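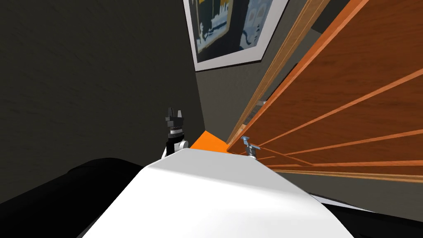

Ticket 258
Status: Closed
Site: Tristunstead print room
Device: wide-format inkjet, bay 3
Software: Diltar print queue, version 4
Summary: Light grays print as bare paper, dark areas fill in

The wide-format printer at Tristunstead has been dropping the lightest tones on every job sent through the Diltar queue. Anything darker than mid gray comes out too heavy. A render with a big white curved surface and black parts against a dark wall is a fair picture of the trouble. The gray shading along the slopes of the white is faint to begin with, and shading that light is what goes missing on paper. At the other end, black shapes on a dark background run together. Customers have noticed it on wedding prints and on one set of architect's boards. The Brustton shop runs the same model of printer and has no complaints.

Steps to reproduce
Open any file with soft highlights. Send it to the bay 3 queue with the Barajas matte preset. The print is flat white in the highlights and blocked up in the shadows. The same file sent straight from the desktop driver, skipping the queue, looks close to normal.

Log

September, 8:40 am
Ran a nozzle check. All colors complete, no gaps. Ran a head alignment anyway. No change to the output.

9:15 am
Printed the gray step chart from the queue. The first few steps cannot be told apart from the paper. The last few are all the same black. Printed the same chart from the desktop driver and every step shows. That rules out the ink and the heads as far as I'm concerned.

9:50 am
Swapped the roll of Barajas matte for a new one in case the old roll had picked up damp. Same result. Put the old roll back on, it has plenty left.

10:30 am
Checked the queue settings against a screenshot sent over from Brustton. Preset name is the same on both. Ink limit at Brustton is set to 260 percent. Ours showed the same number on the summary page, so I moved on. This was a mistake, see below.

11:20 am
Deleted the preset and imported it again from the shared folder. First test print came out worse, with the skin tones gone orange. The shared folder had two copies of the preset file and I had taken the one for gloss. Imported the matte one. Back to the original problem.

1:05 pm
Restarted the queue computer. A pending update installed itself and took most of half an hour. No change.

1:50 pm
Opened the advanced page of the preset. The summary page shows the limit stored in the preset file. The advanced page shows the limit in use, and ours had a manual override with the box checked and no value in it. The queue seems to treat the blank as no limit at all. On the same page, the tone curve was set to "High contrast text." Brustton has it on "Linear."

2:10 pm
Cleared the override box and set the tone curve to Linear. Printed the step chart again. The light steps are back. The dark steps are better but the last two are still hard to separate under the ceiling lights. They can be told apart at the window.

2:45 pm
Let the chart dry and compared it with the Brustton chart that came over with the last delivery. They match closely enough that I would not send either one back.

3:30 pm
Reprinted the architect's boards. The pale shadows under the roof edges print now.

Cause
The tone curve was changed for a run of text posters and saved over the normal preset. The ink override was most likely checked at the same time. The summary page does not show either one.

Fix
Override cleared, tone curve set to Linear, preset saved and locked. A separate preset called "Matte posters text" has been added for the poster work. The gloss preset file has been moved out of the matte folder.

Still open
The Diltar summary page should show the limit in use. Reported to their support desk, no answer yet. The waste ink tank in bay 3 is near full and needs a replacement ordered, separate ticket for that.

Note for anyone who gets this again
Print the step chart from the queue and from the desktop driver before touching the heads. If only the queue copy is wrong, go to the advanced page of the preset. Do not use up cleaning cycles on it. The step chart is in the shared folder under Test files, and a good print of it is taped inside the door of the paper cabinet.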